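Movari data collection: progress report for April
To: Hrefna Juhl
From: Halldóra Bisgaard
Copies: Dagný Briem, Bergþóra Thoroddsen

Hi Hrefna,

You asked for something shorter than last time, so I'm skipping the background and going straight to where the examples stand. We have 1,321 usable demonstrations in the set as of this morning. The target in the grant is 2,000 and I still think we get there before the money for this phase runs out (more on that under Budget, where I'm a bit less cheerful).

What we've been collecting

Most of the month went to tabletop work at the Dultport site. Bergþóra and I split the shifts, and Hafþór ran the review station in the afternoons. Boxes took up much more of our time than I'd planned! A thin cardboard lid is a miserable thing to teach. It bends, it springs back, and two people teleoperating the same arm will grab it in two completely different ways. We argued for a while about whether to force everybody into one style and decided against it, so the box episodes now carry an operator tag and the training folks can sort it out from there.

The other thing we pushed on was white stuff against light backgrounds. Dagný's first training run on the March data did badly whenever the object and the table were close in color, and she asked for plenty more of exactly that. So that's what she's getting: white parts, white cardboard, and the pastel flower print under them to keep things busy.
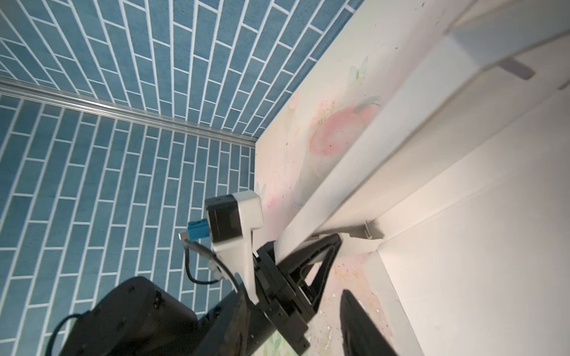
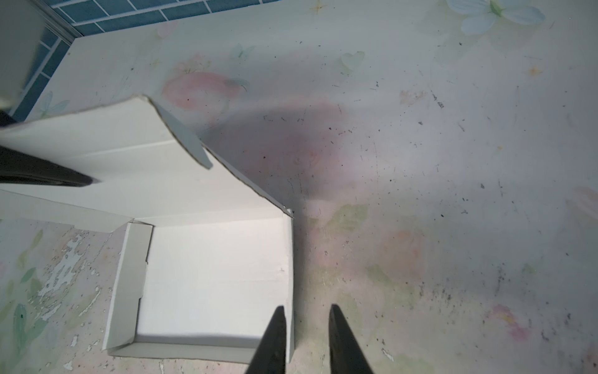 Wrist views from the same station, by the blue tile.

Review and rejects

Every episode still gets watched by someone who didn't record it. Hafþór has the review time down to a few minutes per episode, and he's gotten picky in a good way. The common reasons for throwing one out are:

Operator pauses too long before the grasp
Wrist video and joint log out of step
Task label doesn't match what was done
Object knocked out of reach early on

The sync problem was the ugly one. We lost a whole batch of 14 episodes to it before Bergþóra tracked it down to a clock setting on the logging computer. It's fixed, and there's now a check that runs at the start of each shift and complains loudly if the clocks drift.

Labels

We rewrote the task descriptions. The old ones were written by me in a hurry and it showed ("do the box" was a real label, sorry). The new ones are full sentences, and each task has a few different wordings so the model doesn't latch onto one phrase. Dagný has relabeled everything from March onward. The older episodes are still waiting.

Budget and equipment

Operator hours are running over. Some of that is the reshoots after the sync mess, and some is me underestimating how tiring the box task is. People need a break after up to 10 episodes or the quality drops off a cliff. I'd like to move the unspent travel money into operator hours, and I need your okay for that.

The replacement gripper fingers from Vasić haven't shipped yet. The ones we have are holding up, so it isn't slowing us down, but I'd feel better with a spare pair in the drawer.

Next month

Finish the box tasks, both opening and closing
Relabel the older episodes
Send the first full set over to Girkudska for their training run
Start on shelf placement if the hours work out

Could you let me know about the travel money before we draw up the next shift plan? Bergþóra is holding two slots open until we hear from you.

Thanks,
Halldóra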